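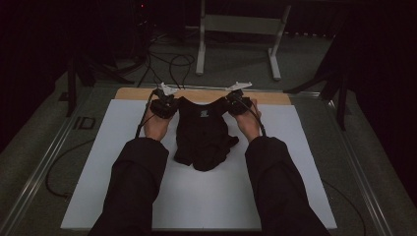
Fixing the time offset between two grippers

Most of December went into one bug in Murkix, our recording and replay tool for two-handed cloth work. The policy would take a shirt by both shoulders, lift it, and then pull one side a little early. Every time, the same side.

I blamed the planner first. Octavio Barrientos went through the trajectory code with me and we found nothing worth changing. The network was only copying what was in the data.

The trouble was in how we stamped the two streams. Each hand-held gripper has its own cable and its own reader process, and each process used the time the message arrived. The right one was late by up to 114 ms when the disk was busy. On a rigid part you might never see it. With a black garment hanging between two grippers, it matters a lot.

The fix was three small changes:

Stamp at the driver, before the queue.
Resample both hands to one clock when the episode is saved.
Reject any episode where the gap between hands goes over 7 ms.

The last one threw out more than I wanted – 400 episodes from the old set. Trinity Boateng thinks some can be saved by lining up the moment both grippers close. She has a branch for that, and I'll merge it once the tests pass on the Grevley machine.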